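Furville Institute of Textile Studies
Household Textiles in History
Handout 5: Linen Inventories and the Care of Cloth

Reading for this unit: the Bailly inventory, in the course packet. Students should bring a printed copy to the seminar.

1. Why inventories matter

Cloth was among the most valuable goods in a late medieval household. Sheets, towels and table linen were listed in wills, pledged for loans and passed from one generation to the next. Very little of the cloth itself has survived. Most of what is known about ordinary linen comes from written lists, and those lists were made for legal reasons. A clerk recorded what could be sold or divided. Worn pieces were often grouped together under a single value, and rags were left out unless a paper maker was expected to buy them.

2. The Bailly inventory

The inventory was drawn up in 1443 after the death of a cloth merchant. It names 40 sheets, sorted by width and by wear. The clerk uses three grades: good, middling and poor. Students should note that these grades describe resale value. A sheet called "poor" may still have been in nightly use. Two entries mention sheets turned "sides to middle," meaning that the worn center was cut and the outer edges were sewn together to form a new center.

3. Washing and folding

Large washes took place a few times a year in wealthier homes. A household with a deep stock of linen could wait months between washes, and the size of the stock was therefore a sign of standing. Sheets were soaked in lye made from wood ash, beaten, rinsed in running water and laid on grass to bleach. Folding a full-width sheet called for two people, who pulled it square between them before bringing the corners together. The Kinden household accounts record payment for this work separately from the washing.

4. Terms to know

Ell: a measure of cloth length that varied from town to town.
Bucking: soaking linen in lye.
Selvage: the finished edge of woven cloth.
Napery: table linen as a class of goods.

5. Written work

Submit a paper of no more than 1000 words on one entry in the Bailly inventory. Papers should explain what the entry records and what it leaves out. Papers are due in October, before the second seminar. Questions may be sent to the course instructor, Getachew Ambaye.
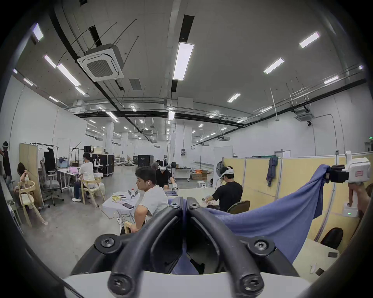 Dritine: May we write on one of the "sides to middle" entries if we compare it with the Kinden accounts, or does the paper have to stay with the inventory alone?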